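The Grip That Would Not Let Go

A stuck finger on a data-collection tool cost one team a month of bed-making recordings. The fault was in a part smaller than a shirt button.

The first report came in at the end of a shift in May. An operator at Hanano, which records household tasks for training robot arms, wrote that the left-hand tool "held on to the sheet a bit." The trigger had been released and the fingers had stayed shut. She opened them by hand and carried on.

Hanano's operators work with a pair of hand-held grippers, one in each hand. A camera on each tool films the fingers and whatever they touch, and a sensor behind the trigger logs how far the fingers are supposed to be open. The robot that later learns from the recording gets both streams. If they disagree, it learns something false.

They disagreed in 649 recordings before the work was stopped.

Prapai Phromma, who runs quality checks at the site, found the pattern while looking into a separate complaint. A test arm trained on the bedding set kept backing away from the mattress with a corner of fabric still in its fingers. On three runs it pulled the sheet clear of the bed. On the fourth it dragged a lamp off a side table, and the run was ended with the emergency stop. No one was hurt.

"The log said open," Phromma said. "The video said closed. We had been trusting the log."
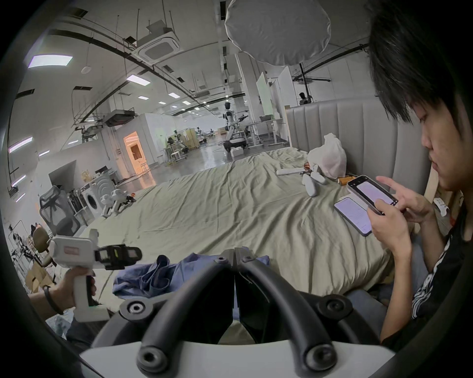 Gripper fingers over a blue cloth on the bed at the recording site, with a second hand-held tool at left.

The cause was mechanical. Each finger turns on a joint with a thin plastic washer on either side. In one batch of tools, supplied by Flaver, the washers had been cut slightly too thick. When new, they made no difference. After some weeks of use, lint worked its way in and the joint began to bind near the closed position. The trigger spring was strong enough to return the trigger but too weak to bring the finger with it. The sensor sits on the trigger side, so it reported a full release every time.

Hard objects hid the problem. A bottle or a box pushes back on the fingers, and that was enough to free the joint. Cloth gives way, so the finger stayed where it was. Hanano's daily check used a wooden block, and every tool in the batch passed it.

The repair took less time than the search. Technicians fitted thinner washers and moved the position sensor from the trigger to the finger joint. The daily check now includes a folded towel: close, lift, release, and the towel must fall without help. A tool that fails is tagged and pulled from use until the joint has been cleaned and tested again.

The recordings were harder to deal with. Lencho, the software Hanano uses to sort its data, had no means of comparing finger position in the video with the logged value. Phromma's group wrote a script to do it and ran it over the whole bedding set. Clips with a mismatch of more than 3 millimeters were removed. Some could have been relabeled, but the group decided against it - the operators had often changed their hand motion to shake the cloth loose, and a corrected number would not take that motion out.

There is also the matter of the first report. It was filed as a comfort complaint, along with notes on wrist strain and trigger stiffness, and was due for review at the end of the quarter. Reports of any finger that does not follow its trigger now go to the quality desk the same day, and the tool stays on the bench.

Flaver has replaced the washers on the remaining tools in the batch. The test arm went back to the bedding task after retraining, at half speed and with the lamp moved to another room.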